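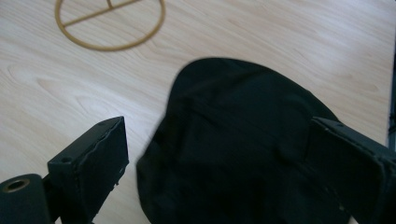 Section 4. Setting up for a town holiday

Toter assumes that everyone in town agrees on what day it is and what it's for. Towns are seldom like this, so set the calendar up before you publish anything.

1. Open Calendar and choose New Observance.

2. Type the official name of the day. If the official name is under dispute, type the one on the council notice. You can add up to 7 alternate names, and residents will search for all of them.

3. Under Events, enter the parade, the speeches and the breakfast separately. People who avoid the first two often turn up for the third.

4. Choose who sees what. By default the invitation goes to the whole list (in Riviere, that was 3,303 households, a few of which wrote back).

Note: A vigil or protest march is an event like any other and gets its own entry. Do not file it under Traffic Delays. Riviere did this one November and received 149 replies before lunch.

5. Set the flag times. Half-mast and full-mast are separate settings, and the software will let you pick both.

6. Press Preview, then have a second person read the wording aloud. Bülent Güler, who wrote this section, recommends someone who dislikes parades.

Caution: Once you press Publish, the greeting can't be recalled. You can send a correction – see Section 5, which is longer than this one.

7. To move the day to another date, choose Reschedule. This changes the calendar only. The argument stays where it was.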